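Plernham Historical Crafts Forum
Board: Textiles and Clothing
Topic: Required stitch density for the September garment display

Aniela Baran
Board Moderator
Nov 24, 2010

Members are asked to comment on the proposed change to the entry rules for hand-sewn garments. Under the present wording, all visible seams must be sewn by hand with linen, silk or wool thread. The proposal extends this requirement to hidden seams, including those inside linings and gores. Entries already registered under the present wording will not be affected.

Comments will remain open for 7 days. Please confine replies to the garment rule. Questions concerning leather goods should be placed on the board for that subject.

selvedge_north
Member

I wish to record my opposition. A lined wool gown of ordinary cut has a great length of hidden seam, and many of our members have jobs and families. My last gown took 371 hours with the inner seams done by machine. I do not believe a judge standing at the table could have told the difference, and the garment was entered under a rule that allowed it.

If the purpose is to raise the standard of work, I would prefer a separate class for fully hand-sewn pieces, with its own award.

P_Stepien
Senior Member

I support the proposal as written. A machine lockstitch behaves differently from a running stitch or a backstitch when the cloth is under strain, and the seam hangs differently as a result. This can be seen from the outside in a fitted sleeve. The earlier guidance from the Diston meeting made the same point, although it was never adopted here.

I would add that linen thread should be waxed before use. The present rules do not mention wax at all, and I have seen several entries with badly frayed thread at the underarm.

Przemysław Stępień

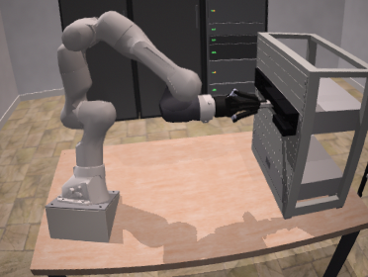

bozkurt_weaver
Member

The sleeve is the correct place to begin this discussion, and I agree with Mr. Stępień on the matter of strain. I do not agree that the rule should therefore cover every seam. Fit depends chiefly on the cutting of the sleeve head and on where the elbow is allowed for. Members drafting the curved two-piece sleeve may take the natural arm as a rough guide to the outline: nearly upright to a rounded elbow, then a long forearm that tapers as it slopes down to the wrist. The back seam should follow the outside of that bend, with the fullness eased in at the elbow and none below it. A sleeve cut in this way will sit well with either kind of stitch.

My own proposal is that the rule apply to the armhole and sleeve seams only.

selvedge_north
Member

I could accept the narrower rule. I maintain my objection to the full one.

May I also ask how the judges intend to inspect a closed lining? I will not consent to having one unpicked.

Aniela Baran
Board Moderator

No lining will be opened. Under the proposal, the entrant would sign a statement of method, as is already done for dyed yarn.

The title of this topic refers to stitch density in error. No minimum number of stitches is proposed, and I regret the confusion.

memum_linens
New Member

I am grateful for the correction, as I had prepared a reply on that subject. I counted the stitches in the side seams of my last shift and arrived at 1,254, with wide variation from one end to the other. A fixed minimum would have excluded it.

On the question itself, I favor the full rule. Hidden seams in linen are quick to sew once the hand is used to it, and a new sewer learns more from the first 1,000 stitches inside a lining than from any printed guide.

P_Stepien
Senior Member

The amendment from bozkurt_weaver is reasonable for gowns. I do not consider it sufficient for hose, where the back seam carries nearly all of the strain. I ask that hose be named in the text if the narrower wording is preferred.

bozkurt_weaver
Member

I have no objection to the addition of hose. Waxed thread should be advised and not required. Silk does not need it in the same way.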